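Aggregate success rates hide the part of simulated manipulation that matters most

The usual result table for a learned manipulation policy has one number per task. A policy is rolled out 1000 times in simulation, the successes are divided by the total, and the quotient goes into a bold cell. I think this is a poor way to report a method, and the habit has become harder to defend as simulated test sites have become more detailed.

Take our own numbers. Clunetine, the policy we trained on the Ovstead household tasks, failed 177 of 1000 rollouts. Read as a rate, that is respectable. Read as a set of episodes, it is a mixture of unrelated faults. In some the arm never reached a usable pose. In others it reached one and the finger blocked the view of the target during the last part of the approach. A controller change helps the first group and does nothing for the second.

The camera placement decides much of this. A view over the body gives the policy layout and very little contact detail. A view from behind the gripper gives contact detail until the gripper itself gets in the way.
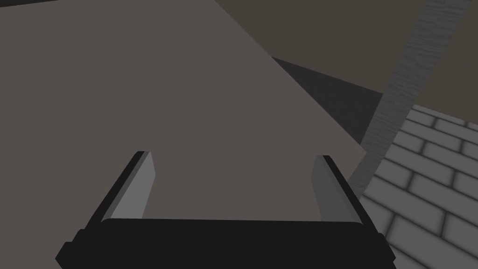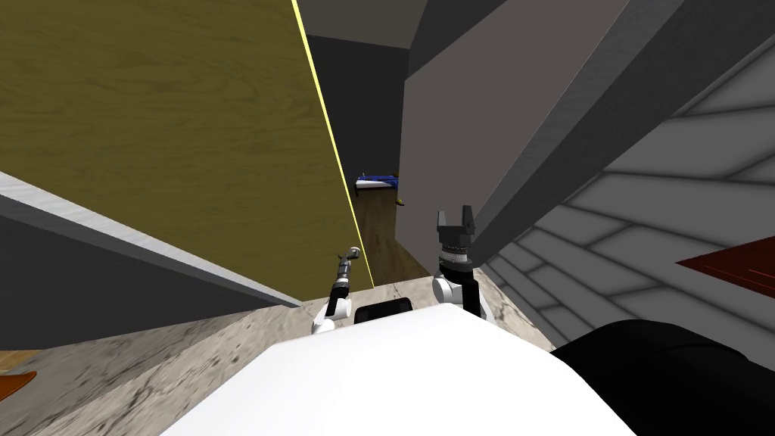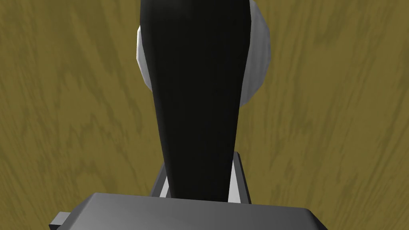
Rendered views from one simulated site. In the last, the black finger covers the center of the white object.

Posted by Barnabás Halász
Filed under: Opinion, Simulation
7 min read

Occlusion of this kind is often treated as noise to be averaged out over many seeds. It should be treated as a condition to be measured. For any rollout in a simulator, the visible fraction of the target at each step can be computed exactly, at almost no cost, and logged beside the action. Very few papers report it.

When we sorted the Clunetine rollouts by that fraction, the failures separated into 4 groups with little overlap. The largest group had good visibility until late in the approach and then almost none. Adding memory to the policy reduced it. Adding training data did not, and we had spent most of January adding training data.

The objection I hear most is that a single number allows comparison across labs. It does so only if the labs share camera mounts, finger shapes and reset distributions, and they rarely do. The Koller and Bondstead grippers differ enough in finger width that the same policy sees a different task with each one.

My proposal is modest. Keep the success rate. Next to it, print the failure count by visibility band, with the camera poses in the appendix and the rollout seeds released. Reviewers should ask for the breakdown whenever a wrist view is among the policy inputs.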